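Cables and small electricals - quick notes, 10 Oct 2026

Been meaning to write this up since the big drawer clear-out. Rough order, sorry.

**Leads.** Coil loosely, over-under, never round your elbow. Fasten with a strip of old bicycle tube, 2 cm wide. Elastic bands go gummy by February and leave a mark. Label both ends - masking tape and a biro will do.

**Battery compartments.** White crust = leaked alkaline. Gloves on, cotton bud, drop of white vinegar, dry properly. Don't leave batteries in anything you wont use for a season.

**Sticky plastic.** Surgical spirit on a cloth, small patch first. Takes print off some things, so keep away from the lettering.

**Boxes.** The shallow ones from Conneely in Grikcombe, 99p each, stack well. Lids are rubbish. One box per sort of thing, and a spare for mystery chargers. Anything unclaimed after a year goes to the tip (small electricals bay, not general waste).

**Headphones.** Wipe the pads with a barely damp cloth, no spray. Dry tooth brush round the seams. Store flat with nothing on top, lead unplugged if it comes out. Flaking pads can usually be replaced - measure across before you order.
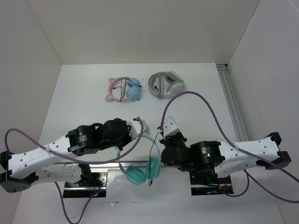

A reader in Endia writes that baby wipes ruined her pads, they went stiff and split inside a month, and she now uses plain water with one drop of washing-up liquid. Fair enough, will try that.

**Plugs.** Hot to touch, brown marks, rattling - stop using it. Check the fuse matches the appliance. Still to do: the extension reel in the shed.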